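Sunday, test kitchen, Atbridge

Started 6:40, later than planned. Oven 2 still runs hot at the back left so everything today is on oven 1. Somebody please write the offset on the door card, I keep having to look it up.

Brunch menu trials, round 4. Same list as last time minus the corn fritters (parked until the new fryer basket comes).

Buckwheat pancakes. Batch A with the Clumum flour, batch B with our usual. A needed more buttermilk, went from 300 to 340 g before it would drop off the spoon properly. Good color, edges a bit lacy, nice sour note. B is fine but boring. Rested A 20 min on the counter and again 45 min in the walk-in — the cold one spread less and stayed thick in the middle. Going with cold rest. Khang Võ ate three and said more salt. He's right, up to 6 g per batch.

Hollandaise, held. Trying for 90 min at 62 C without it going grainy. Bath drifted to 65 while I was on the phone with the egg people, split at the 50 min mark. Rescued with a spoon of warm water and the stick blender, tasted ok but I wouldn't serve it. Repeat with the lid on and NO PHONE.

Cold brew. Flardale beans, coarse, 16 hrs. Filtered through paper this time, cleaner, lost some body. Cost per liter is up, still under what we pay for the bottled stuff. Keep paper for the black, go back to cloth for the milk drinks.
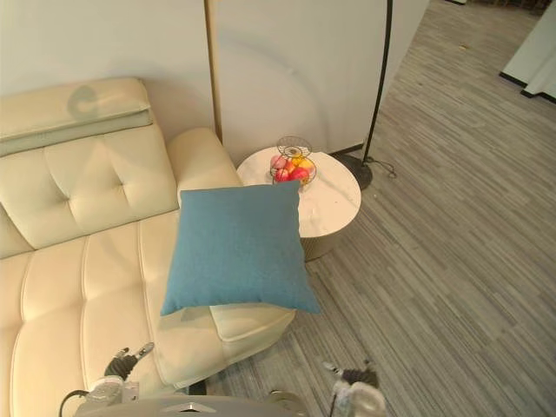
Tô bowls. Rice at 1:1.1, steamed not boiled, dressed while warm. The pickled carrot was too sweet agian, I cut sugar by a third and it still reads like candy next to the mango. Half it next time. Ginger dressing is good, don't touch it. Kept a tub back to see how it looks by tomorrow (last one separated overnight but came back with a shake).

Plating times, with Khang on the pass and me calling:
bowls 2:10
pancakes 3:25
eggs 4:50, way too slow, the muffins are the holdup

Toast muffins ahead and flash them? They went leathery when we did that in January, but that was under the heat lamp. Try the salamander, 30 sec, cut side up.

Portions out today 31. Food cost sheet is done except avocado, waiting on the new case price. Invoice 1697 is short one flat of eggs, called it in, credit coming on the next drop. Check that it does.

Fridge 3 thermometer battery dead, swaped it 11:15. Reads 3 C now. Everything in there probed under 5 so nothing tossed.

To do before round 5:
— muffins, salamander test
— hollandaise again, lid
— pickle at half sugar
— order deli lids, the 16 oz, we're on the last sleeve
— ask Khang if he still has the syrup ratio from the old menu, mine is in the notebook that got wet

Floor mopped, hoods off, out 2:20. Left batch A leftovers on the top shelf in the walk-in, labeled, eat them.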